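Quiet Rooms: The Case for Fixing the Door First

When tenants complain about noise between rooms, the usual response is to thicken the wall. It is expensive, it takes floor area from both sides and in older housing it often changes very little. The door is the weak element. A wall with a good acoustic rating loses most of its advantage once a hollow leaf with open gaps is hung in it, as sound takes the easiest path available.

Thư Đặng has been testing interior doors in rental housing in Eltholm and Tilstead since May. Her method is plain. A loudspeaker plays broadband noise in one room, a meter records the level in the next, and the measurement is repeated with the perimeter gaps taped. The difference between the two readings is the portion of the problem that can be dealt with by seals alone.

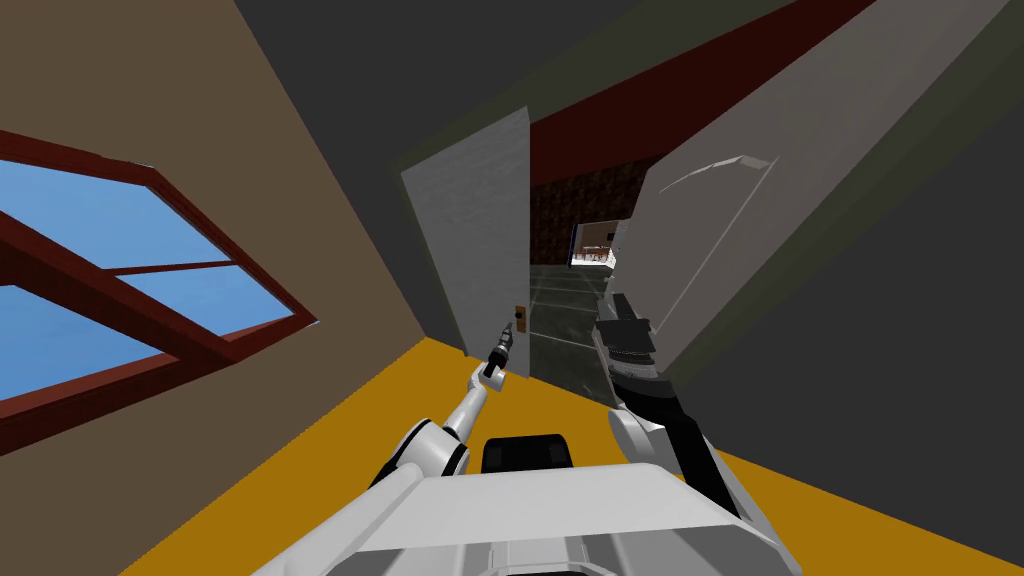
Leakage through a closed door is governed by four edges and whatever has been cut through the leaf. The bottom edge is usually the worst, as installers leave clearance for carpet that is later replaced with a harder, thinner floor. The head and the two jambs follow. Hardware comes last, though it deserves a look. A small brass-coloured handle on a light grey door, for instance, says little about the bore behind it, and a loose rose can hide an opening straight through to the other side. Đặng removes the handle on every door she tests and packs the void with acoustic sealant before refitting it.

Mass is the other variable. A hollow-core leaf is two thin skins over a cardboard lattice, and it vibrates readily at speech frequencies. A solid-core leaf of the same size is much heavier and transmits less. The gain is real only if the seals are done as well. Fitting a heavy leaf into a leaky frame is the most common error in the trade, according to Ju-won Lim, who runs a joinery shop in Bretitville and supplies replacement doors for older flats.

"People pay for the weight and then leave a slot under it," Lim says. "I would sooner sell them the seals."

Lim's shop stocks a drop seal made by Rusu, a small hardware firm. The seal sits in a groove along the bottom of the door. A plunger on the hinge side meets the jamb as the door closes and pushes a silicone strip down to the floor. It needs a level floor along the full width of the opening, and adjustment is by a single screw. On uneven boards a threshold plate has to go in first. 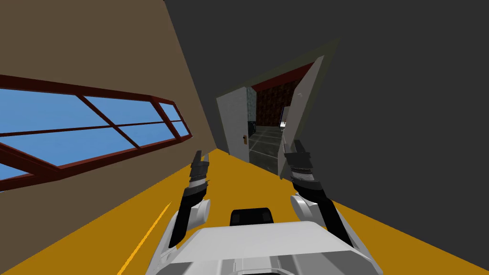 Working out what is worth doing

The order of work matters more than the choice of product. Perimeter seals come first, then the bottom edge, then the leaf. Compression seals are fitted to the stop with the door closed against them, and the latch is adjusted afterwards so that it still engages without slamming. Hinges that have sagged must be reset before any of this, or the seal will be crushed at one corner and open at the other.

Some homes rely on the gap under the door as the return air path for heating or exhaust. Sealing it will starve the room of air unless another route is provided. Đặng recommends a lined transfer duct above the ceiling, with at least one bend and an absorbent lining. A plain grille in the wall puts the noise straight back. 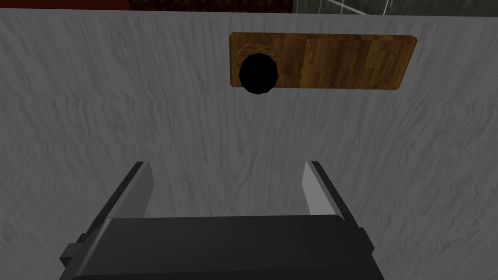
Costs depend on the state of the frame. Lim quotes 100 dollars for seals and fitting on a sound frame, and up to 767 dollars where the leaf, hinges and threshold are all replaced. In Đặng's records the first option has reduced the measured level by 9 decibels on the better doors, with smaller gains where the frame was out of square. A new leaf added to that gave a further improvement, mostly at low frequencies, where music and footsteps are the main complaint.

Wall linings still have their place. If the taped and untaped readings are nearly identical, the leakage is elsewhere, and the next things to check are back-to-back power outlets, the skirting line and the ceiling void. Đặng makes those checks with the loudspeaker still running and the meter held close to each junction in turn.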